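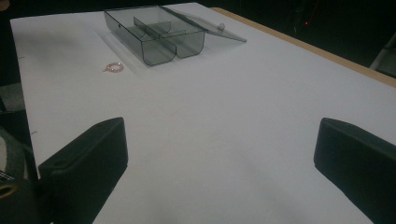 Most household clutter is small. A sofa is easy to keep track of, and so is a winter coat. The trouble comes from the hooks, spare fuses, picture nails, shirt buttons, hair ties and foreign coins that settle in the corners of kitchen drawers. People have bought containers for these things for as long as there have been shops to sell them, and the plainest kind is still one of the most useful: a see-through plastic box, like the smoky gray one on the white tabletop, with a divider running down the middle. Two compartments will not organize a whole workshop, but they will keep the screws away from the batteries, and that is a good part of the job.

I started writing about this in November, after moving out of an apartment I had lived in for 11 years. I packed the books in one evening and the kitchen in two. The junk drawer took most of a weekend. It held keys to locks I no longer owned, a bag of curtain rings, three tape measures and a great many twist ties. I threw out half of it without much thought and then stood over the other half, unable to decide.

The drawer itself was the problem. It was deep, wide and had no divisions, so everything in it moved whenever it was opened. Anything heavy slid to the front. Anything light went under the heavy things. To find a thumbtack I had to move a hammer.

In the new place, in a town called Magaña, I had no drawer to spare and had to do it differently. There is a hardware store on the main street, Vonora, that sells small parts loose from wall bins. I asked at the counter how they kept it all straight, and the answer was short. Every item has one place, the place is labeled, and a thing with no place goes in a tray by the register until someone gives it one. The tray is emptied at closing. The store carries 1345 separate small items, and the tray that afternoon had a hinge and two washers in it.

A home is not a store, and few people want to label their buttons. The tray, though, is worth copying. Most of us already have one, in the form of a bowl near the front door or a cleared spot on the counter. The difference is that ours is never emptied. I now empty mine once a week, and it takes less time than making coffee.

The next question is what to put things in. There are drawer inserts, tins, jars, egg cartons, fishing tackle boxes and cabinets with rows of little plastic drawers. I tried several. Jars look good on a shelf but are hard to get a hand into. Tins hide what they hold, so you open four to find one thing. The cabinet I bought, a Kusa with 30 drawers, was too much for me. I filled nine of them and then began putting odd things in the rest simply to use the space.
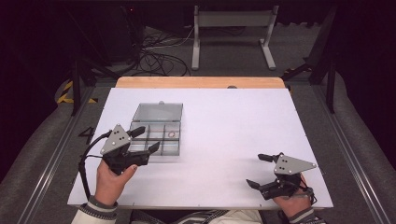
Size matters more than the number of compartments. A section should be big enough for two fingers to reach the bottom, and small enough that its contents stay in one layer. Flat boxes with a grid of dividers and a hinged lid usually get this right. They open up fully, so everything shows at once, and even a single orange-red rubber band looped in its own compartment is easy to spot. The same band in my old drawer would have been gone until the next move.

It helps to sort by use and to ignore what a thing is made of or what shape it comes in. I keep picture nails with the hanging wire and the pencil stub I use to mark the wall. Sewing needles live with thread, and a few buttons are in there too. Spare bulbs for the night-light are with the fuses. When I sorted by type, a simple job like hanging a frame sent me to four boxes.

Then there is the matter of how much to keep. Vestell, a secondhand shop two towns over, sells mixed screws by the scoop, and a coffee can there holds close to a lifetime's supply. I bought a can. I had read that a typical garage might hold 1000 loose fasteners and thought this sounded high. After a year of small repairs I had used very few of mine, so I gave most of the can back to the shop.

What I kept fits in two flat boxes on a closet shelf — one for the house, one for sewing. The hammer has a hook on the closet door. The tape measures are down to one, and it hangs beside the hammer. I still have the curtain rings, and I still do not have any curtains that use them.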